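## Stair Week at Idside: the results

Seven floors, five lunch breaks and one elevator that has never felt so unloved. 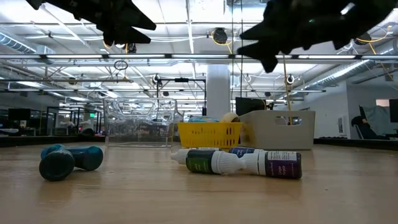 *A teal dumbbell and three little dropper bottles.*

Our team climbed 1264 flights between us, good enough for second place. Poduval won again, with a lead of 54 flights and a level of cheerfulness on the landings that we found hard to take.

Top climber was Sowmya Iyer, who did 13 flights before breakfast on Monday and mentioned it until Friday. Noman Mirani entered his total in steps, then in calories, and was finally given a calculator. Anil Pillai would like it known that going down should count. It doesn't.

The rematch is in April, on bikes. Names to Muthu Ramasamy, please, along with any spare helmets.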